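How to Cover a Worktable With Self-Adhesive Vinyl

Adhesive vinyl is a cheap way to get another few years out of a tabletop that is scratched or stained but still flat. It won't hide dents or swollen edges, so fill those first. One person can do a small table. For anything longer than your arm span, get someone to hold the far end.

What you need

Vinyl, at least 6 inches longer and wider than the top
Filler and a putty knife
Sandpaper, 120 and 220 grit
Dish soap, a rag and a spray bottle
Felt-edged squeegee
Utility knife with new blades
Hair dryer

Preparing the top

Remove any clamps or edge trim. Scrape off old glue and wax, then fill the deep scratches and let the filler harden for as long as the tub says. Sand with 120 until you can't feel the filled spots with your fingertips, then go over everything with 220. Vinyl shows every crumb underneath it, and glossy vinyl is worse than matte.

Vacuum, wipe with soapy water, wipe again with plain water, and leave the top to dry overnight. Bare particleboard soaks up the adhesive, so give it a coat of primer and wait another day.

Laying the vinyl

Unroll the sheet upside down for an hour so it loses its curl. Cut it to size, leaving 3 inches of overhang on each side.

Mist the top lightly with water and a drop of soap. Peel back 2 inches of the backing along one short side and press that strip down square to the table edge. Check it before going on, as a small error here gets bigger as you go. Pull the backing away from underneath with one hand and squeegee with the other, working from the middle out to the sides.

If a crease forms, lift the sheet back to the crease and lay it again. Small bubbles can be pricked with a pin and pressed flat – do this the same day.

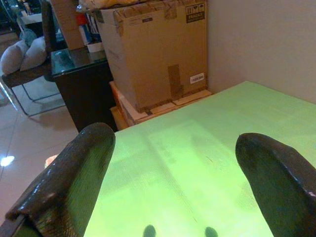
Solid bright colors are less forgiving at the corners than wood patterns, because stretched vinyl goes pale. Warm each corner with the hair dryer on low, pull gently, and stop when the fold lies flat. Cut away the extra underneath so the overlap isn't bulky.

Trim the underside with a fresh blade. Keep hot pans and heavy tools off the table for 25 hours – I used to say a day, but Jocelyn Magbanua lifted a corner on hers with a vise just short of that.

Wash with mild soap only. Acetone will take the color off.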